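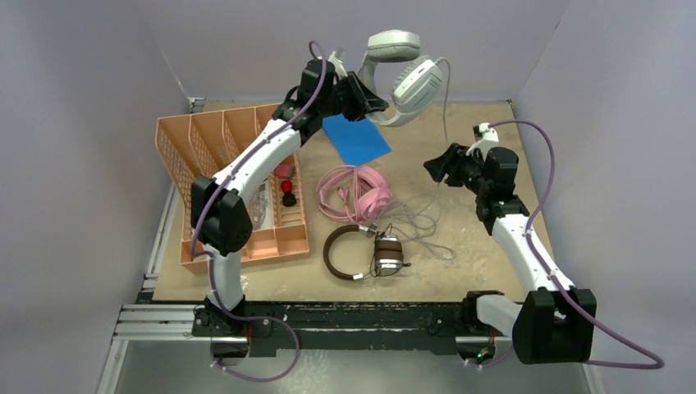 *White over-ear headset, gray cable, blue cloth.*

**Melo listening library – progress report to the Fuchs Fund, period ending September**

We have had a wonderful summer, and I'm very happy to be writing this one! When we last reported, Melo held a few boxes of cassettes and a long wish list. The catalog now has 2,061 entries, each with a speaker, a place and at least one line on what is talked about. You can search it by street name, and people love that.

**Recordings.** We did 58 new interviews, most of them in Flatia and the farms above it. The best ones were about the old dairy: how the milk was carried down in winter, who got the first telephone, which families stopped speaking over a fence. Two speakers sang for us without being asked. Zeren has been slower. People there are friendly but want to meet us a few times before a recorder comes out, so we've moved those sessions to early evening, after the shop closes, and it's going better.

**Transfers.** The cassette work is ahead of plan. Tapes with sticky shells are being rehoused before we play them, and we lost only 3, all from the same damp cupboard. The reel tapes haven't been started – the player needs a new belt, and the one we ordered was the wrong width.

**Listening days.** We budgeted for small groups and got 300 visitors over the summer. Some came back with their own tapes in shopping bags.

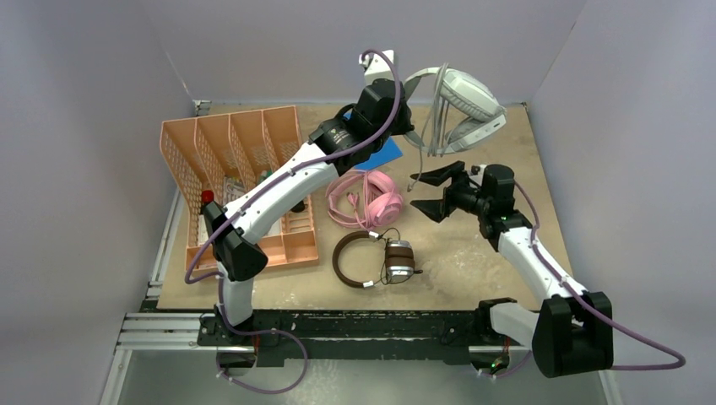 Alois Kaufmann told us after one of these days that he had not heard his grandmother's way of saying "Tuesday market" since he was a boy, and asked if we could put the short clips on a page of their own so his cousins abroad could find them. We'd love to do it. It would take a little web time that isn't in the current budget, and we'd like to move part of the unspent travel money to cover it.

**Next.** Belt for the reel player, more evenings in Zeren, and consent forms in larger print. Please let us know about the travel money before the winter interviews begin.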